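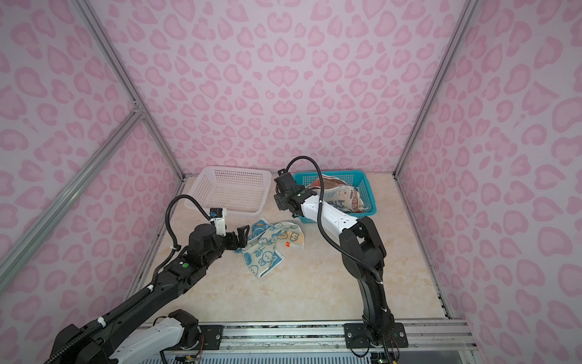 Figure 2. The white and teal-blue baskets side by side, with a printed towel waiting in front of the white one.

9. Sorting and folding small towels with two baskets

This section covers hand towels, washcloths and kitchen towels. For bath towels and sheets, see the section on large items. The instructions apply to the Ikach Skuddale basket set and also to the older Tamayo baskets, which have slightly taller walls.

Before you start

Pick a flat, clean surface with enough open space in front of the baskets to spread out one towel. Wipe the surface and let it dry. Check the basket walls and floor for rough spots left from molding. A rough spot can pull a loop out of terry cloth. Small ones can be rubbed down with fine sandpaper.

Decide which basket is for unsorted towels and which is for folded ones. It does not matter which color you choose, but stay with your choice until the load is finished. In the steps below, the teal-blue basket holds the unsorted towels and the white basket takes the folded ones.

Setting up

1. Place the two baskets next to each other at the back of the surface, long sides facing the same way.

2. Put the unsorted towels in the teal-blue basket. They can go in bunched or half folded. Do not press them down.

3. Leave the white basket free.

4. Keep the area in front of both baskets clear. You will work on one towel at a time there.

Note: The perforated walls let air through, but they will not dry a damp load. Towels should be fully dry before they go into either basket.

Folding

5. Lift one towel from the teal-blue basket and lay it in the open area. If another towel comes up with it, separate them and put the second one back.

6. Find two neighboring corners. On a badly crumpled towel it is easiest to find the hem first and follow it with your fingers until you reach a corner. A sewn-in tag is also a good starting point, as most are close to an edge.

7. Hold the two corners, lift the towel, and shake it once. Lay it down again with the printed side underneath.

8. Smooth the towel from the middle outward. Straighten the hems.

9. Fold the towel in half across its length, then in half again the same way.

10. Turn the towel over. If the print has lettering or a border, check that it can be seen on top. If it ended up inside, open the last fold and reverse it.

11. Place the towel in the white basket with the folded edge toward you.

12. Repeat until the teal-blue basket is empty.

Towels with a pale ground and a colored print often look the same on both sides when they are bunched up. The printed side usually has the sharper outline. On woven designs the colors are swapped on the reverse, and you can fold these either way as long as the whole stack matches.

Caution: Do not mix new red or orange cloths with pale towels until they have been washed separately at least 2 times. Even dry, some new dyes rub off on light terry. If you are not sure about a cloth, wipe it with a damp white rag and look for color.

Loading limits

Do not put more than almost 400 grams of towels in a basket from the small set. Stop when the top towel is level with the rim. A stack that stands higher will lean and come unfolded when the basket is carried.

Carry each basket with one hand on each short side. Do not stack a full basket on another full basket.

Cleaning the baskets

Rinse in warm water no hotter than 60 °C with a little dish soap. A soft brush gets lint out of the perforations. Do not use bleach on the teal-blue basket, as the color may fade unevenly. Dry the baskets upside down before using them again.

If something goes wrong

A loop has caught on the basket: do not pull. Push the loop back through the hole from the outside, then lift the towel straight up.

Folded towels slide to one side: take out the top few and turn every second one so the folded edges alternate.

Lint collects on the work surface: wipe it after each load. Replacement baskets are sold singly at the Skarcombe store in both colors.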